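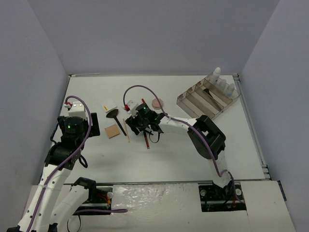 3.2. Ce que les patients appellent « le résultat »

La littérature sur les traitements esthétiques non chirurgicaux mesure volontiers ce qui se mesure bien : un pli cutané au compas, une épaisseur à l'échographie, un tour de taille relevé par une main que l'on espère constante. Elle s'attarde moins sur le moment où le patient, rentré chez lui, se regarde dans sa salle de bains et rend son propre verdict. Nous avons voulu comparer les deux jugements, sans illusion excessive sur leur entente.

L'échantillon comprend 237 adultes suivis après une à trois séances de blanchiment dentaire au fauteuil, dans les deux cabinets partenaires de Forneck et de Mudura. Tous avaient signé un consentement dont la longueur, selon les commentaires laissés en marge du questionnaire, constitue à elle seule un effet indésirable. La teinte était relevée au spectrophotomètre avant la première séance, à la sortie du fauteuil, puis au bout de 14 jours. Le patient, lui, disposait d'un nuancier en papier, d'un miroir et de son opinion.

Le corpus complet réunit 2,165 relevés, une fois écartés les doublons et les fiches où la teinte déclarée ne figurait sur aucun nuancier connu (« blanc mariage », « presque comme ma sœur »). Les relevés instrumentaux ont été faits en lumière normalisée. Les relevés des patients ont été faits dans la lumière qu'ils avaient, c'est-à-dire souvent celle d'un plafonnier jaune, et nous n'avons pas cherché à corriger ce biais : c'est sous ce plafonnier que se décide la satisfaction.

La divergence est nette à la sortie du fauteuil. L'émail déshydraté paraît alors plus clair qu'il ne le restera, phénomène bien décrit et rarement mentionné dans les brochures. Les patients de Forneck, prévenus oralement, ont malgré tout considéré cette première teinte comme un acquis et le retour partiel des jours suivants comme une trahison. À Mudura, où l'information était remise par écrit, la déception fut comparable, mais mieux documentée. La figure 4 présente les deux courbes superposées ; on notera qu'elles ne se croisent qu'une fois, et brièvement.

Le questionnaire employé est l'échelle d'Aguiar, dans sa version courte. Elle a le mérite d'être remplie jusqu'au bout, ce que nous ne pouvions pas dire de la version longue lors du prétest de septembre. L'item sur la sensibilité au froid a posé une difficulté de formulation : plusieurs répondants l'ont compris comme une question sur leur caractère. Il a été reformulé avant l'inclusion principale, et les réponses du prétest n'entrent pas dans l'analyse.

Reste la question de l'entourage. Près de la fin du questionnaire, une ligne libre demandait si quelqu'un avait remarqué le changement. Nous l'avions ajoutée par curiosité, sans hypothèse préalable, et les réponses doivent donc être lues comme exploratoires. Elles suggèrent que la satisfaction déclarée suit de plus près la remarque d'un collègue que l'écart mesuré par l'instrument — constat peu flatteur pour l'instrument, qui a coûté nettement plus cher que le collègue. Le protocole Prenbridge, dont nous avons repris le calendrier de visites, ne prévoit aucun recueil de ce type, et toute comparaison directe avec ses résultats est sur ce point impossible.

Deux patients ont demandé à interrompre le suivi, l'un pour cause de déménagement, l'autre parce qu'il se trouvait très bien ainsi. Conformément au plan d'analyse, leurs derniers relevés ont été conservés. Les modèles ajustés sur l'âge et la teinte initiale sont présentés en section 3.3, avec les réserves d'usage et quelques autres.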